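Scuffs and ground-in marks on the floor of a gray storage bin – clean or replace?

Siiri Rissanen
Posted 28/01/2024

I have a large gray rectangular bin with sloping inner walls that holds small mixed items: toys, building blocks, odds and ends. The floor has gone pale in patches, and along the foot of the far wall there is a white scuffed strip that breaks up into gray and brownish streaks with dark scratches in it. The walls are in better condition. The far wall is still plain gray.

So far I have tried dish soap and warm water with a sponge, then a melamine sponge. The dish soap did nothing to the strip. The melamine sponge lifted some of the brown but I think it made the gray next to it shinier, so I stopped after a small area.

I do not know which plastic it is. There is no recycling mark that I can find. It came from Ferklow, who no longer list it.

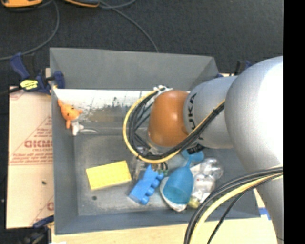
What I would like to know

1. Is the white strip a deposit that can be removed, or is the plastic itself damaged?
2. Is there a cleaner that is safe on an unknown plastic and safe for toys afterward?
3. If it can't be fixed, is there a liner that will lie flat against sloping walls?

The contents get tipped out and put back often, so whatever goes in has to stand up to that.

Stanis

You probably have two separate things in the same place, so treat them separately.

Brownish streaks are usually dirt sitting in fine scratches. That part cleans up. Whitening along the foot of a wall can be either transferred material (paint, chalk, softer plastic rubbed off something) or stress whitening, where the plastic has been flexed or scraped and now scatters light. Transferred material comes off. Stress whitening doesn't, although it can be made less obvious.

To find out which:

Empty the bin. Wipe a short length of the strip with isopropyl alcohol on a white cotton cloth, using light pressure. Test on the outside of the base first and leave it overnight.

If the cloth picks up white or gray, keep going with clean cloth until it stops.

If the cloth stays clean, run a fingernail across the strip. Rough with raised edges means abrasion. Smooth and still white means stress.

For the dirt in the scratches, make a paste of baking soda and water and use a soft nylon brush along the direction of the scratches. Rinse well and dry. Baking soda is a mild abrasive, so keep it off the far wall.

Do not use acetone. On polypropylene it does very little, but on ABS or polystyrene it will soften the surface and you will have a bigger problem. Also stop using the melamine sponge. It works like very fine sandpaper, and that explains your shiny area.

The pale areas on the floor are most likely ordinary wear. I would leave them alone.

Cilen

just throw it in the yard and pressure wash it, worked for mine

Ahonen

Agree with Stanis on the alcohol test. On the liner:

Line the floor only. A one-piece liner that runs up sloping walls needs the corners cut and folded, and the folds lift as soon as you start tipping things out. Small pieces then end up underneath.

I used a ribbed rubber sheet 2 mm thick. Measure the floor at the bottom of the slope, inside to inside, and make a paper template before you cut. I cut mine 7 mm short in both directions, and that left enough gap for the corner radius. No glue. It stays put by its own weight and comes out for washing.

Rubber can mark light-colored toys. If that matters, closed-cell foam is kinder but it dents under anything heavy – mine lasted until February and then went in the trash.

If you want to even out the white strip first, wet-sand it with 300 grit on a flat block, then go finer. It will end up matte and will not match the wall. Once the liner is in, the lowest part of it is covered anyway.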